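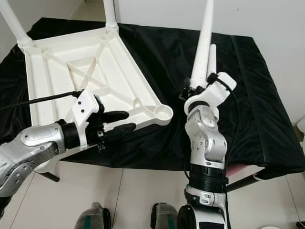

**What has to be right before a leg-fitting run counts towards the results?**

Everything on this sheet, ticked by whoever has the stop button, with a comment next to anything that was even slightly off. A run started with a box still open gets recorded as practice and stays out of the comparison.

# Stool assembly runs: safety and inspection checklist, with my comments

Filled in by: Hertta Hakala
Site: Utalix workroom, Sultalstead
Date: 2026-05-22

Hello again! I've left the boxes as they were on the old sheet so the records still match up, but I've written a lot more underneath them than usual, mostly for the people joining in June who'll be running the second block without me. If you only want the ticks, read the bold bits. If you want to know why we argue about a tablecloth, carry on.

Quick reminder of what we're testing. The robot fits legs into the underside of a plastic stool. One arm brings the leg, the other is there to steady the stool, and the question is how the steadying arm should behave. In the **fixed** condition it takes up a position and stays there. In the **yielding** condition (the Kokkonen method, which is what the paper is about) it gives a little when the stool pushes back and then firms up once the push settles down. Same stool, same legs, same starting poses. The whole comparison rests on nothing else changing, hence a checklist this long for a stool.

## 1. Area and people

- [x] **Floor clear of leads and bags on the walking side.** Comment: the tiles are hard and rather slippery in socks, so please don't do this in socks. I say it with love.
- [x] **One person on the stop button, hands free.** Comment: hands free means no tea. I've put my mug on the shelf by the door and it can stay there.
- [x] **Everyone else behind the tape before the arms are powered.** Comment: fine. One of us leaned in to look at a socket while the arms were powered but not moving, and I asked them to step back and start the section again. Powered is powered. I'd rather be a nag.
- [x] **Stop button tested, both arms.** Comment: pressed once with the arms parked and once during a slow move. Both arms halted each time. Do the slow-move test too, please, it's the one people skip.
- [ ] **Spare stop button charged.** Comment: left unticked! It was on charge but showing amber. We didn't need it, and the main one was fine, but it has to be green before the June block.

## 2. Robot stance and legs

- [x] **Both feet flat, nothing underneath them.** Comment: get down and look from the side. I put a strip of paper against each edge and try to slide it under. Sounds daft, works well.
- [x] **Feet on their marks.** Comment: we stand it close enough for the arms to reach over the table without going to full stretch. If an elbow is nearly straight at the far end of a reach, the yielding arm has nowhere left to yield to, and you've quietly turned it into the fixed condition. That cost us a morning of runs on the earlier block and I'm still a bit sore about it.
- [x] **Leg joints locked for standing.** Comment: locked, and shown as locked on the screen. The method is about the arms, so we don't want the legs joining in.

## 3. Arms, joints and cables

- [x] **Bolts at elbows and wrists, by eye and by finger.** Comment: all snug. Power off for this, obviously. If you find one that turns under your finger, don't just nip it up and carry on. Write down which one, tighten it, and redo the zero pose.
- [x] **Gripper cables have slack through the full wrist turn.** Comment: move each wrist by hand from one end to the other and watch the loop. It should never go tight, and it should never droop so far that it can catch on the stool. I re-tied one today with a softer tie.
- [x] **Straps and fittings on the grippers tight.** Comment: one had crept along. Pushed back and done up.
- [x] **Zero pose matches the drawing.** Comment: good on both sides. I do this one with the printed sheet held up next to the arm, like somebody comparing paint colours.

## 4. Gripper fingers

- [x] **Padding whole, no shiny patches.** Comment: shiny means slippery. The pads come from Geseck and we change them as a set, never singly, because a new pad next to an old one makes the leg twist as it's lifted.
- [x] **Fingers close evenly.** Comment: close them on the foam block and look at the dents. Equal dents, tick.
- [x] **Grip force set to the run value.** Comment: same number in both conditions. I check it out loud with whoever is at the keyboard, since it resets itself if the software is restarted (we lost a few runs to that before we noticed, and they're marked in the log).

## 5. Table, cloth and stool

- [x] **Table doesn't rock.** Comment: lean on each corner. One foot of it wanted a fold of card.
- [x] **Cloth down, nothing hidden under the stool.** Comment: right, the tablecloth. It's black because white plastic on a pale table top gives the vision side a terrible time, and the edges of the stool come out far better against it. It also slides, which is the bit we argue about. A stool that can shift is a fairer test of the steadying arm, and we agreed to keep it as long as it's the same cloth in both conditions. Wrinkles are allowed. A wrinkle big enough to tip the stool isn't, so press down on the stool and see if it rocks.
- [x] **Stool upside down, sockets empty and clean.** Comment: run a finger round each one before the first leg goes anywhere near it. You're feeling for plastic shavings. They build up after repeated fittings and make the leg sit proud.
- [x] **Legs checked for cracks at the fitting end.** Comment: one rejected with a hairline split. It's gone in the box marked "no", so please don't rescue it.
- [x] **Start position within 5 mm of the template.** Comment: template lifted away afterwards and put on the shelf. Yes, somebody once left it on. It was me.

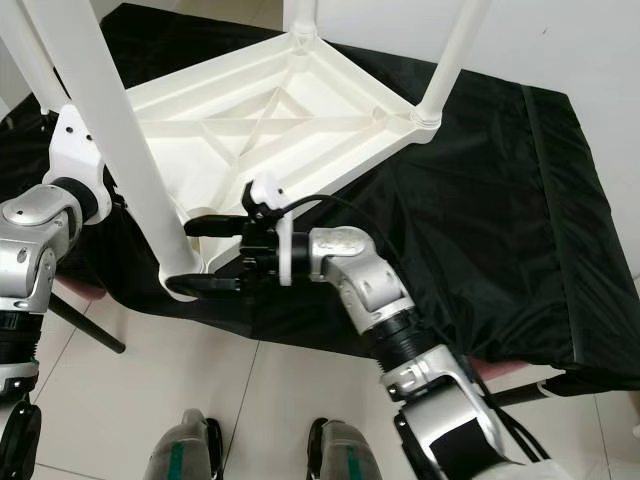

The part of the routine I'd most like the newcomers to practise is what happens between runs, when everyone relaxes and starts chatting. The arms are still powered and the stool may have a leg sitting in a socket without being properly home, and both of those look perfectly calm from where you're standing. So section 6 gets done every single time, even when the run looked lovely.

## 6. Between runs

- [x] **Arms sent back and stopped before anyone reaches in.** Comment: wait for the tone, then the person on the button says "clear", then you move. If you didn't hear it, ask.
- [x] **Each leg tested by hand for seating.** Comment: a gentle pull straight up and a gentle wiggle. Passing means it does neither. Leaning at a nice angle proves nothing at all! I've had legs that looked perfect and came away in my hand.
- [x] **Outcome written down before the legs come out.** Comment: seated, part seated or dropped. Those are the only words we use. "Nearly" isn't a category, however sorry you feel for it.
- [x] **Sockets wiped, stool back to the template.** Comment: done.
- [x] **Condition for the next run read from the list.** Comment: the order is shuffled beforehand and we follow it, even if that gives you several fixed runs in a row and everyone starts sighing.

## 7. Recording

- [x] **Head camera and wrist readings share one clock.** Comment: tap the table before the first run and check that the tap shows up in both. It did.
- [x] **Disk space.** Comment: plenty.
- [ ] **File names match the run list.** Comment: unticked, sorry. I'd typed the condition in lower case on one batch and the script didn't like it. Contents are fine. I'll rename them and add a note to the log.

## Where the results have got to

People keep asking me this by the kettle, so I may as well put it where it can be found. The first block is 80 runs, split evenly between the two conditions. In the fixed condition, 11 legs ended up part seated or dropped. In the yielding condition it was 5. I'm really pleased with that, and I'd also like us all to stay a little bit careful with it. It's one stool design and one robot. Most of the fixed failures look alike in the wrist readings, with the sideways force climbing before the leg has found the socket, and that's just what the Kokkonen method was meant to deal with, so at least the difference turned up where we hoped it would.

What I can't tell you yet is how much of the gain would survive on a table where the stool can't slide. My hunch is some of it would go. The June block has a grippy mat in place of the cloth for half the runs (a black one, before the vision people write to me), and section 5 will need a new box for it.

## To sort out before the next block

- Spare stop button on a proper charger, showing green.
- Fresh set of Geseck pads in the drawer, still in the bag.
- A better answer for the rocking table than folded card.
- Rename that batch. Me.
- New line in section 5: mat or cloth, ring one.
- Print section 6 on its own in big letters and stick it up by the keyboard.

Signed off for use with the two open boxes noted above, neither of which stops a run. If you disagree with any of my comments, write on the sheet in a different colour and I'll come and find you.

Hertta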